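**Robot teaching by demonstration** is the practice of showing a robot a task, either by moving its arm by hand or by steering it from a distance, so that the motion can be recorded and later reproduced. It is used where writing out each movement in code would take too long, or where the objects vary too much for fixed positions.

## Methods

In *hand guiding*, the operator takes hold of the arm and leads it through the job while the joints are left slack. In *remote control*, also called teleoperation, the operator moves a second set of arms or a handheld controller, and the working arms follow. Remote control keeps the operator's hands out of the camera view — a practical advantage when the pictures are stored with the joint readings.

Two-armed set-ups are common for household objects and toys, such as a sand rake held in one gripper while the other works close by.

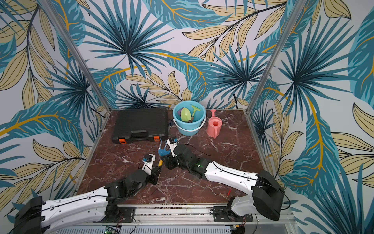

## Recording

One complete run of a task is called an episode. The Hirnora collection, made at Raltgate, holds 3507 episodes, of which 1232 use both arms. A further 492 were set aside because the operator paused or dropped an object.

## Limitations

Results depend on the skill of the operator. Most remote systems give little sense of touch, and new operators tend to grip too hard.

## See also

- Arside controller
- Teach pendant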